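Gustidness: vocabulario controlado de mobiliario de cocina en español

Versión 3
Fecha de publicación: 13 de octubre de 2025
Mantenimiento: Marlina Entili, Hnat Sydorenko
Revisión terminológica: Eleri Ifans
Contacto para incidencias: gestor de incidencias del repositorio

Resumen

Gustidness es un vocabulario controlado de 405 términos para describir muebles de cocina, herrajes, encimeras y revestimientos en catálogos, presupuestos y fichas de montaje. Cada término tiene un identificador estable, una forma preferente, una definición breve y las variantes recogidas en la documentación de origen. Las relaciones entre términos se publican en un fichero aparte.

El vocabulario se preparó para unificar los catálogos de Druteck y Maluleke, que nombraban de forma distinta las mismas piezas. Lo que en un catálogo figuraba como «columna», en el otro era «armario alto», y «alto» se usaba a su vez para el mueble colgado de la pared. Al cruzar los listados, los pedidos de puertas y bisagras salían duplicados o se asignaban al cuerpo equivocado.

Contenido del repositorio

terminos.csv
Tabla principal. Una fila por término, 24 columnas, UTF-8 sin BOM, separador punto y coma.

variantes.csv
Formas no preferentes, con indicación de zona de uso y procedencia.

relaciones.csv
Relaciones jerárquicas y asociativas entre identificadores.

notas_cambio.txt
Altas, bajas y fusiones respecto a la versión anterior.

validar.py
Comprobación de integridad. Solo utiliza la biblioteca estándar de Python.

ilustraciones/
Imágenes de apoyo para algunas familias. No forman parte de los datos y ningún campo las referencia.

Campos principales de terminos.csv

id
Cadena alfanumérica con prefijo de familia. No se reutiliza aunque el término se retire.

forma_preferente
Sustantivo o sintagma nominal en singular, en minúscula, sin artículo.

definicion
Texto de 100 caracteres como máximo. No incluye ejemplos ni marcas comerciales. Los detalles que no caben pasan a nota_alcance.

familia
Uno de los valores de la lista cerrada: cuerpo, frente, herraje, encimera, revestimiento, zócalo, remate, accesorio.

genero
Género gramatical de la forma preferente. Lo utiliza el generador de fichas para concordar adjetivos de color y acabado.

posicion
Situación habitual de la pieza: suelo, pared, techo o indistinta. Es obligatorio en la familia cuerpo y opcional en las demás.

nota_alcance
Límites de uso del término. Puede quedar vacío.

estado
Vigente, en revisión o retirado. Un término retirado conserva su fila y lleva el identificador de su sustituto en el campo reemplazado_por.

Las columnas restantes son administrativas: fuente, responsable del alta, responsable de la revisión, versión de incorporación y similares. Su descripción se encuentra en la cabecera de validar.py.

Criterios de denominación

1. Se prefiere la forma que describe la posición o la función de la pieza a la que describe su aspecto. El color, el acabado y el estilo nunca forman parte del término.

2. Los extranjerismos se registran como variantes cuando existe una forma española en uso. «Backsplash» remite a «frente de cocina», y «soft close», a «cierre amortiguado».

3. Los nombres de colección no se admiten, ni siquiera como variantes. La serie Rolter aparecía en las fuentes como sinónimo de «gola» y se eliminó durante la revisión.

4. Las formas regionales se conservan todas. «Alacena», «gabinete», «mueble aéreo» y «bajomesada» figuran en variantes.csv con su zona de uso. La forma preferente corresponde al uso peninsular por ser el de los catálogos de partida, sin que ello implique recomendación alguna.

5. Un término compuesto se desdobla si sus partes se pueden pedir por separado. «Puerta con vitrina y bisagra» no es un término válido; se expresa con dos identificadores.

6. Las dimensiones se excluyen. Los anchos y fondos normalizados cambian de un fabricante a otro y deben consignarse en la ficha de producto.

Familia cuerpo: mueble alto

Se entiende por «mueble alto» el cuerpo fijado a la pared por encima de la encimera, con independencia de que lleve frentes. No se aplica al cuerpo que llega desde el suelo hasta la altura de los altos, cuya forma preferente es «columna».

El tipo de frente se codifica aparte. La ausencia de puerta se indica con el valor «abierto» y no genera un término nuevo. «Puerta vitrina» designa la hoja con uno o varios paños de vidrio sujetos por un bastidor; si el paño está dividido por listones, se añade el atributo «cuarterones». El listón que separa los vidrios se registra como «parteluz de puerta» y el elemento vertical de los extremos del bastidor, como «larguero».

El estante interior y la base del cuerpo tienen identificadores distintos. En fichas redactadas a partir de imágenes es habitual confundirlos, por lo que se recomienda utilizar el término genérico «superficie horizontal interior» cuando la vista no permita distinguirlos.
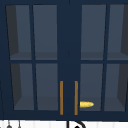 Mueble alto con puertas vitrina y cuarterones.
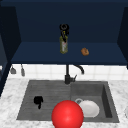 Mueble alto abierto sobre la zona de fregadero. 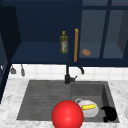
Compartimento sin puerta, a la izquierda del mueble alto; frente de cocina alicatado y fregadero de dos cubetas.

Familia encimera: delimitación con fregadero y frente

La encimera comprende la superficie horizontal de trabajo y sus cantos. El fregadero es siempre un accesorio, también cuando está fabricado en el mismo material y unido sin junta visible. En ese caso se marca la relación «integrado_en» en relaciones.csv.

El copete, pieza baja que remata el encuentro de la encimera con la pared, no equivale al frente de cocina. La distinción se aplica por alcance: el frente cubre el paño de pared hasta los muebles altos o hasta una cota de proyecto, y el copete protege únicamente el encuentro. Las fuentes usaban «salpicadero» para ambos; se mantiene como variante ambigua y validar.py emite un aviso si aparece en una ficha.

En cuanto al material, el vocabulario distingue la denominación comercial genérica del aspecto. «Mármol» es un valor del campo material. Para una superficie veteada de composición desconocida debe usarse «aspecto mármol».

Procedencia de los términos

Los candidatos se extrajeron de tres tipos de documento: catálogos de venta, hojas de despiece y partes de montaje. La extracción fue manual. Kam-wah Lau revisó las hojas de despiece y Bongani Mtshali los partes de montaje, donde aparecía la mayor parte de las formas coloquiales.

Cada candidato pasó por una revisión de duplicados y por otra de definición. Las discrepancias se resolvieron por acuerdo entre dos revisores; las que no se resolvieron llevan el estado «en revisión» y no deben emplearse en documentos contractuales.

Los documentos originales no se distribuyen. El campo fuente indica el tipo de documento, pero no el título ni la página.

Uso previsto

Normalización de catálogos y tarifas.
Etiquetado de fichas de producto.
Búsqueda con expansión de sinónimos.
Apoyo a la traducción de instrucciones de montaje.

Usos desaconsejados

El vocabulario no sustituye a la normativa técnica ni sirve para acreditar resistencia, carga admisible o reacción al fuego. Tampoco debe usarse para clasificar mobiliario de cocina profesional: los términos de campanas industriales, mesas calientes y tren de lavado no se han recopilado, y los que coinciden en forma pueden tener otro sentido.

Limitaciones conocidas

La cobertura es desigual. Los herrajes de puerta abatible están descritos con detalle, mientras que los sistemas extraíbles de rincón solo tienen términos genéricos.

El campo zona de uso de variantes.csv es orientativo. Procede de la localización del documento en que se encontró la forma y no de un estudio dialectal. Una variante marcada como rioplatense puede emplearse también en otras áreas.

Las definiciones de la familia remate se redactaron en último lugar y varias se apoyan en términos que todavía están en revisión. Si el sustituto cambia de forma, la definición puede quedar desactualizada hasta la siguiente versión.

No hay equivalencias en otras lenguas. Se descartó incluir las inglesas porque «cabinet» y «cupboard» no se correspondían de manera estable con ninguna pareja de términos españoles.

Validación

Ejecutar desde la raíz del repositorio:

python validar.py terminos.csv variantes.csv relaciones.csv

El script comprueba la unicidad de identificadores, la longitud de las definiciones, la existencia de los términos relacionados y la ausencia de ciclos en la jerarquía. Devuelve un código distinto de cero si encuentra errores. Los avisos no alteran el código de salida.

Si el fichero se ha abierto y guardado con una hoja de cálculo, conviene revisar el separador y la codificación antes de validar. Los errores de lectura en las columnas con tilde suelen tener ese origen.

Cambios respecto a la versión anterior

Se separan «copete» y «frente de cocina».
«Vitrina» deja de ser un cuerpo y pasa a la familia frente, como «puerta vitrina».
Se añade el atributo «cuarterones».
Se retira «módulo alto»; remite a «mueble alto».
Se corrige el género gramatical de «gola» y «costado visto».
El campo posicion pasa a ser obligatorio en la familia cuerpo.

Las fichas etiquetadas con la versión anterior requieren revisión manual si contienen «vitrina» sin otro calificador. Para el resto basta con seguir el campo reemplazado_por.

Propuestas y correcciones

Una propuesta de alta debe incluir la forma, una definición y al menos un contexto de uso real, copiado literalmente. Las propuestas de variante requieren además la zona. No se admiten altas basadas solo en un diccionario general.

La próxima revisión está prevista para abril. Las incidencias que afecten a identificadores se tramitan antes, con publicación de una nota en notas_cambio.txt.

Licencia

Los ficheros CSV se distribuyen con licencia Creative Commons Atribución. El script de validación se distribuye con licencia MIT. Para citar el recurso, indíquense el nombre del vocabulario, la versión y las personas responsables del mantenimiento.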